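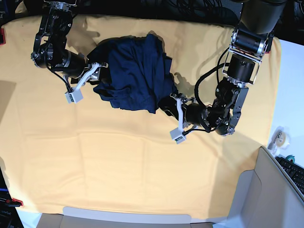 April, bench 2, started 7:40

Puko cargo bikes, the Bratlow batch. Third go at the rear brake squeal. Last entry was a mess so restating where we are.

Fleet came back from the winter lease with the same complaint on nearly every sheet: rear brake howls under load, fine when empty. Drivers have stopped using the rear and are dragging the front all the way down the hill, so now front pads are going too. Zuzanna wants an answer before the lease renewal goes out. Fair enough.

Bike on the stand is 1129. Odometer says 3000 and change, km. Rear pads worn to one side, outboard pad thicker than inboard. Rotor blue near the spokes. Hub bearing has a hair of play, less than I'd call bad.

What I did so far today:
Pulled wheel, pulled pads. Rotor cleaned with alcohol, two rags, second one came up clean.
Rotor true checked against the caliper with a feeler. Wobble small, opposite the valve. Trued by hand, better.
Caliper pistons: left one sticky. Pushed back, worked it out and in with the lever five or six times, drop of mineral oil round the edge, wiped. Moves now but still lags the right one.
Mount faces: paint on them. Same as the last two bikes. Somebody at the frame end is not masking the tabs. Faced it with the Dotari tool, took off next to nothing and got bare metal all the way round.

New pads in, the sintered ones. Bedded in on the yard slope, 60 kg of sandbags in the box. Twenty stops. No squeal until the last four, then a short chirp right at walking pace. Not the howl.

Swapped to organic pads, same bedding. Quiet the whole way. But lever comes a bit closer to the bar and I don't love that with a loaded box.

9:50 - Teodor came by, says the organics will be gone by midsummer on the Bratlow route, he'd rather live with a chirp. Also says it was him who asked for the sintered in the first place, which I did not know, it's not in any of the sheets. Please write these things DOWN.

Put the sintered back. Chamfered the leading edges, file, 45 degrees by eye. Torqued the caliper bolts while holding the lever in. Chirp gone for ten stops, came back once on eleven. I'd send it out like that.

Question is wether it's the paint or the piston. Did both on this bike so can't tell. Stupid. Next bike do the facing ONLY, leave the piston alone, same pads back in, and ride it before touching anything else.

11:15
Second bike up. Faced mounts only. Old pads, old rotor, no cleaning. Howl is down a lot but still there with the sandbags. Empty it's silent, as before. Then cleaned the rotor - no real change. Then did the piston. That got most of what was left.

So both, with the paint the bigger share. I think. Two bikes isn't much to go on, want to see it on one from the other color run, those tabs looked cleaner when I had the wheels off for the tire change.

Stuff found along the way:
- kickstand spring on 1129 stretched, replaced from the drawer, last one. Order.
- rear light wire on second bike rubbing on the mudguard stay, taped, needs a proper clip
- battery lock stiff on both. Graphite, not oil!! there was oil in there already and it's full of grit
- motor firmware on second bike one version behind, left it, not doing that over lunch

Parts to order (Zuzanna, can you add to the Głowacki order so we don't pay shipping twice):
sintered pads, rear, enough for the whole batch plus spares
kickstand springs
rotor bolts, the short ones, NOT the ones we got last time
mineral oil, we're on the dregs
file card, mine is clogged solid

Budget for the batch was 600 for brake parts. Pads and bolts fit in that. If we have to replace calipers it doesn't come close, so I'd like to keep freeing pistons as long as they'll free. Seal kits would be better, Puko don't sell them seperately. Have asked again.

14:30
Wrote to Puko about the paint. Sent measurments and said we'd like the facing time back as warranty. Expect nothing this week. Kept the shavings in a bag stuck to the clipboard.

Driver sheet needs a box for "noise: loaded / empty". Would have saved me most of last month. Zuzanna says she can change the form but the old pads of paper get used up first, so write it in the margin for now.

Tomorrow: one from the other color run, look at the tabs before anything else. Check lever throw on 1129 again cold. Bring back the long 5 mm from the van. Sandbags are still in the box, take them out before someone tries to lift it onto the stand.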